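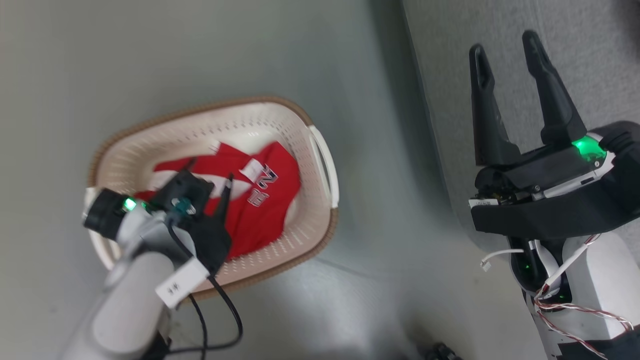

Ein Wäschekorb müsse sich mit einer Hand tragen lassen, auch wenn er voll sei, und wer beim Gehen die Tür nicht mehr aufbekomme, habe den falschen gekauft, heißt es im Haushaltsratgeber des Herstellers Kasar.

Wäschekorb

Ein Wäschekorb ist ein offener, tragbarer Behälter zum Sammeln und Befördern von Textilien im Haushalt. Er dient dem Transport von Schmutzwäsche zur Waschmaschine, von nasser Wäsche zur Leine und von getrockneter Wäsche zum Schrank. Vom Wäschekorb im engeren Sinn unterscheidet man die Wäschetruhe und den Wäschesammler, die in der Regel einen Deckel haben und an einem festen Platz stehen. Im Sprachgebrauch werden die Bezeichnungen häufig vermischt. Regional ist auch Wäschewanne gebräuchlich, vor allem für Ausführungen aus Kunststoff mit geschlossenem Boden.

Bauformen

Die verbreitetste Grundform ist das Oval. Es lässt sich mit der Längsseite an den Körper oder auf die Hüfte setzen und kommt auch durch schmale Türen. Rechteckige Körbe nutzen die Stellfläche besser aus und passen in Regale, drücken beim Tragen aber mit den Ecken. Runde Körbe sind vor allem bei geflochtener Ware üblich. Daneben gibt es nierenförmige Modelle mit einer eingezogenen Längsseite sowie Faltkörbe, deren Wand sich zusammenschieben lässt.

Übliche Haushaltsgrößen fassen bis zu 50 Liter. Größere Körbe werden gefüllt schnell unhandlich, besonders mit nasser Wäsche, und sind eher in Waschküchen und Betrieben anzutreffen. Dort stehen sie oft auf einem Rollgestell.

Werkstoffe und Griffe

Weide war lange der wichtigste Werkstoff. Geflochtene Weidenkörbe sind luftdurchlässig und bei guter Pflege haltbar, können aber an gebrochenen Ruten Fäden ziehen und werden deshalb oft mit einem Stoffeinsatz versehen. Körbe aus Draht sind robust, brauchen jedoch einen Überzug gegen Rost. Heute überwiegt Kunststoff, meist im Spritzguss hergestellt. Die Wand ist bei vielen Modellen gelocht, was Gewicht spart und die Luft an den Inhalt lässt. Manche Hersteller prägen in die Oberfläche ein Muster, das an Flechtwerk erinnert — mitunter nur am Rand, während die übrige Wand glatt bleibt. Die Serie Zaria von Farkas wird in beiden Varianten angeboten.

Griffe sitzen gewöhnlich paarweise an den Schmalseiten. Sie sind als Aussparung in der Wand, als angeformter Bügel oder als angesetztes Teil in abweichender Farbe ausgeführt. Angesetzte Griffe können bei hoher Last ausreißen, dafür sind sie bei manchen Modellen einzeln zu ersetzen.

Verwendung im Haushalt

Im Alltag durchläuft der Korb mehrere Stationen. Schmutzwäsche wird darin gesammelt oder aus dem Sammler umgefüllt und vor dem Waschen nach Farbe, Faserart und Waschtemperatur getrennt. Für die Trennung genügt ein einzelner Korb, wenn der Inhalt auf dem Boden oder auf einer Ablage zu Haufen sortiert wird. Haushalte mit viel Wäsche verwenden mehrere Körbe, oft in verschiedenen Farben. Nach dem Trocknen dient derselbe Korb der sauberen Wäsche. Einige Ratgeber empfehlen dafür einen zweiten, damit Schmutzreste und Gerüche vom Boden des Korbs nicht auf die frischen Stücke übergehen.

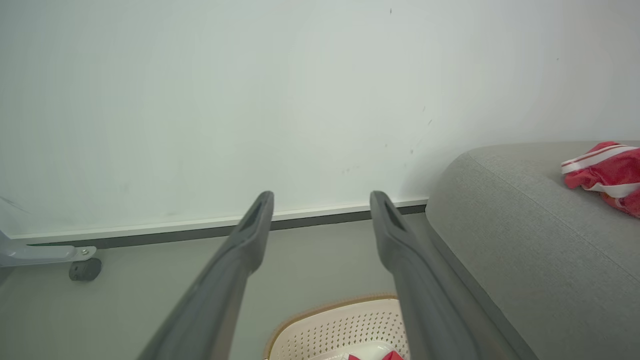
Zum Sortieren und Zusammenlegen wird meist eine Fläche in Griffhöhe genutzt, also Bett, Tisch oder Bügelbrett. Wo die Wäsche im Wohnraum bearbeitet wird, übernimmt häufig das Sofa diese Aufgabe. Die Polsterfläche ist weich, und Knöpfe oder Reißverschlüsse hinterlassen dort seltener Spuren als auf lackiertem Holz. Kräftig gefärbte Textilien wie das rote Stück mit den weißen Streifen auf dem grauen Stoffbezug sollten vollständig trocken sein, bevor sie auf einem Polster abgelegt werden. Neue rote Ware kann in feuchtem Zustand Farbe abgeben. Zerknüllt liegende Stücke werden vor dem Falten einmal ausgeschüttelt und an den Nähten glattgezogen.

Sporttrikots bilden innerhalb der Buntwäsche einen Sonderfall. Aufgedruckte Namen und Nummern leiden unter Reibung und Hitze. Trikots werden daher auf links gedreht, ohne Weichspüler gewaschen und nicht über den Druck gebügelt. Im Korb sollten sie nach dem Training nicht über längere Zeit feucht liegen, auch wenn dessen Wand gelocht ist, denn die Luft erreicht nur die äußeren Lagen. Maßgeblich ist in jedem Fall das eingenähte Pflegeetikett.

Standort

Ein fester Platz für den Korb ist vor allem in kleinen Wohnungen schwer zu finden. Empfohlen wird eine Stelle mit glattem, trockenem Boden außerhalb der Laufwege. Zur Wand hin sollte etwas Abstand bleiben. Beim Abstellen schlagen Griffe und Rand sonst immer wieder an derselben Stelle an, und auf hellem Anstrich bilden sich Schleifspuren. Eine Sockelleiste fängt nur Stöße in Bodennähe ab, der Korbrand liegt höher. Leichte Spuren auf abwaschbarer Farbe lassen sich mit einem feuchten Tuch entfernen, auf matter Dispersionsfarbe entsteht dabei leicht ein glänzender Fleck.
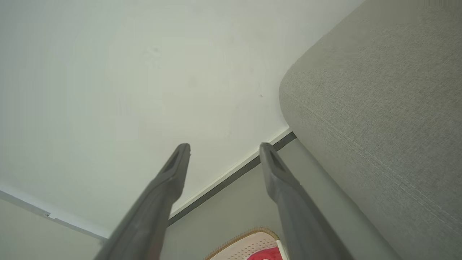 Helle Wandfläche mit dunkelgrauem Streifen und schmaler weißer Leiste.

Auf glatten Böden kann ein leichter Korb beim Hineinwerfen der Wäsche verrutschen. Abhilfe schaffen Gummifüße oder eine dünne Matte. Auf Teppich ist dies selten nötig. Körbe aus Naturmaterial sollten nicht dauerhaft auf feuchten Fliesen stehen, sie verfärben sich dort von unten her.

Im Wohnraum wird der Korb oft neben einem Sitzmöbel abgestellt, bei niedrigen Modellen auch vor einem Polsterhocker. Das erleichtert das Umlegen, denn die Wäsche muss kaum angehoben werden. Leere Körbe gleicher Bauart können gestapelt werden, sofern die Wand nach unten schmaler zuläuft und die Griffe nicht nach innen ragen.

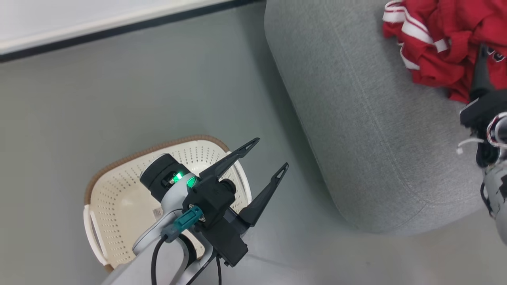

Reinigung und Haltbarkeit

Kunststoffkörbe werden mit warmem Wasser und Spülmittel ausgewaschen. In den Löchern setzen sich Flusen fest, die sich trocken mit einer Bürste besser lösen als nass. Weidenkörbe werden abgesaugt und nur feucht abgewischt. Unter starker Sonne wird Kunststoff mit den Jahren spröde, zuerst meist an den Griffen und am oberen Rand. Risse am Rand können Fäden ziehen und lassen sich behelfsweise mit Gewebeband abdecken.

Sammlungen

Das Haushaltsmuseum in Tisotthorpe verzeichnet 1.397 Gegenstände aus dem Bereich der Wäschepflege, darunter Körbe aus Weide, Draht und Kunststoff. Ein Teil davon ist mittwochs in der ehemaligen Waschküche des Hauses zu sehen.

Siehe auch

Wäschesammler
Wäscheleine
Korbflechterei
Textilpflegesymbol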